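Ok so iron. I said in the last post I'd write up the whole iron thing and then February happened and I didn't. Doing it now in one go before dinner, so excuse the mess.

Short version for anyone who just wants the short version: my ferritin was low, I was tired for most of a year, I took the wrong pills the wrong way for months, then took them a better way, and the number moved. Not medical advice, I'm a person with a blog. Get the blood test.

Long version.

Last spring I started getting winded on the Kovidwood stairs. If you don't know Kovidwood it's the trail behind the reservoir, and the stairs are railroad ties set into the hill, nothing dramatic. I'd been doing them for years. Suddenly I'm stopping halfway and pretending to look at a bird. Blamed my age. Blamed the shoes. Blamed the new job and the commute.

Then the hair in the shower drain. Then the ice. I was chewing ice all day long, big cups of it, and my dentist's hygienist was the one who said hm, have you had your iron checked. Craving ice is a known thing with low iron. I had no clue. I thought I just liked ice.

So, blood work. Hemoglobin came back inside the normal range, low end. And the first person who looked at it said I was fine. I had to ask for ferritin separately, which is the stored iron, more or less the savings account where hemoglobin is the checking account. That one was low. Single digits. You can be not anemic yet and still be scraping the bottom of the tank, and you feel it.

If you take one thing from this post ask what your ferritin is. The number, not "normal."

Food first, because I'm stubborn and wanted to fix it with food. I ate so many lentils. I ate spinach every single day, which I've since learned is kind of a bust because of the oxalates and whatever else is in there hanging on to the iron. Plant iron (non-heme) just doesn't absorb as well as the kind from meat. Doesn't mean it's useless. You have to stack it right. Lentils with tomatoes and lemon, good. Lentils followed by a big mug of black tea, which was my actual lunch for about 400 days in a row probably, much less good. Tea and coffee both get in the way. So does calcium. I was having yogurt with my iron pill. Every morning. With coffee! I may as well have thrown the pill out the window.

What helped on the food side:

Beef twice a week. I wasn't a big red meat person and still am not but I made a chili I like.

Mussels. Cheap, loaded with iron, done in five minutes. Psarras has them most weeks, the fish counter closes early so go before 4. They'll clean them for you if it's slow. Same place has the canned clams, which I put in everything for a while. Check the can though, the iron on clam labels is all over the place depending on brand.

Something with vitamin C at the same meal. Bell pepper, orange, half a lemon squeezed on. I keep a bag of frozen peppers just for this now.

Cast iron pan. Yes it does add a bit, mostly when you cook acidic stuff in it for a long time. Tomato sauce tastes slightly of pan. I got used to it.

And coffee moved to mid morning, at least an hour away from anything with iron in it. This was the worst part of the entire project by a mile.

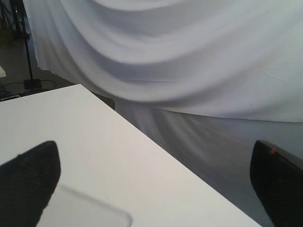 Food alone got me nowhere fast though. Three months of chili and mussels and the ferritin went up by two points. Two. I nearly cried in the parking lot. My doctor said at the level I was at, food maintains, it doesn't refill. Fair enough, would of liked to hear that in the beginning.

So, pills.

The first ones were the plain ferrous sulfate, the green-ish ones everyone gets. One in the morning and one at night. I'll spare you most of it. Stomach like a bag of gravel, and everything that happens further down the line also like gravel. Lasted five weeks. Then I started "forgetting," then I just stopped and told no one.

Second try was Virka, which is a gentler form, bisglycinate, smaller capsule. More expensive. My stomach was fine with it. I took it every day and it was ok, number crept up a little.

Third thing, and the one that made the real difference as far as I can tell, was taking it every OTHER day. I know. Sounds backwards. The way it was explained to me is that when you take a dose of iron your body puts out a hormone called hepcidin, and that shuts the door on absorbing more for a day or so. So you take your next pill and the door's still half shut and most of it just goes through you and makes you miserable. Skip a day and the door's open again. There's been some decent research on it, mostly in women with low iron, and my doctor was already telling patients to do this. I had simply never asked.

Every other day, empty stomach, first thing, with a small glass of orange juice. Nothing else for an hour. No coffee for an hour. (An hour!!)

Keeping track of which day it is turns out to be the hard part. I tried a phone alarm, ignored it. Tried the odd dates on the calendar, which works until you hit a month with 31 days and then you've got two odd days back to back. Not a tragedy, but it bugged me. Now I use Honeo, the free one, just a check box and a streak, you set it to repeat every two days and it shuts up in between. Don't bother with the paid version, it's graphs and a cartoon bee.

Stuff people asked in the comments last time, quick:

Liquid iron? Tried it for a week. Tastes like licking a gate. Also it can stain your teeth so use a straw, brush after. Some folks swear by it.

Iron infusion? Wasn't offered, I wasn't low enough or intolerant enough. A cousin had one and felt like a new person within a month. Costs real money depending on your insurance. Mine wanted a stack of paperwork.

Why was it low in the first place? Good question and one you have to ask, don't just pour pills on top. For me it was heavy periods plus not eating much meat plus all that tea. They also did the celiac test and a stool test. If you're a man or past menopause and it's low they really want to find out why, becuase it can be slow bleeding somewhere. Don't skip that.

Can you take too much? YES. Please don't just start popping iron because a blog said you're tired. Some people have a condition where they store way too much of it and it wrecks the liver. And iron pills are seriously dangerous for little kids. Keep them up high. Mine are in the cupboard over the fridge and I need a stool to get them, so that's a nice bit of exercise every other morning.

B12? They checked, it was fine. Vitamin D was low but whose isn't, where I live. Taking that with lunch.

Does it work with thyroid meds? They fight. Needs hours in between. Ask the pharmacist, really, they know more about the timing stuff than anyone and it's free.

Ok where I'm at now. Ferritin at last check was 89. From single digits! Took most of a year, counting the months I wasted with the yogurt. Hair stopped coming out in handfuls around month four, and there's a fuzzy halo of short new ones all around my forehead that looks ridiculous in photos. Ice thing went away so fast I didn't notice it go. Like two weeks. I've still got the giant tray in the freezer and I use it for stock.

Energy was slower. I kept waiting to wake up one day and feel amazing and it didn't go like that. More like I noticed at some point I wasn't sitting down to put my socks on. And I went up the Kovidwood stairs last week without looking at any birds.

Plan from here is drop to two pills a week, keep up the mussels, and recheck in six months. If it holds I'll try stopping altogether and just eat properly. If it slides I'll go back on. I also want to find out if I can have my afternoon tea again at the old time, because right now it's this sad little cup at 4 when I want it at 1.

Chili recipe is coming, people keep asking, I have to measure things first as I've never measured anything in it. The clam pasta one is already up under the pasta tag.

Dinner's boiling over, got to go.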